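Cristóvão Pinheiro
Mon 6 July

Tivent wants me to believe I can get my whole place organized in 15 minutes a day. I have the app. I paid for the app. A few thoughts.

First, the 15 minutes. That clock starts once you've already decided what to do. Deciding took me most of Saturday.

Second, the "starter set." Hoekstra sells the bins, Tivent tells you to buy the bins, and the Tivent tips page links straight to Hoekstra. Guess how neutral the advice is on whether you need bins.

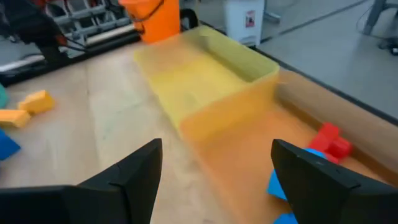
Third, the claim that people who declutter save 200 hours a year. I went looking for the source. The app cites a blog post, the blog post cites a newsletter from Altanton, and the newsletter cites the app.

Someone asked if I'm against being tidy. No. My aunt in Jevurby keeps the neatest kitchen I've ever stood in and she does it with shoeboxes and a marker.

What I doubt is that a $35 subscription does anything a trash bag doesn't. I filled 3 of those before I ever opened the app, and that's still the only part of this I'd call progress.

Also, the reminders. "Your drawers miss you!" at dinner time. Turned those off.

Trial period for the premium tier runs into August. I'll post again then if I haven't canceled. Don't hold your breath.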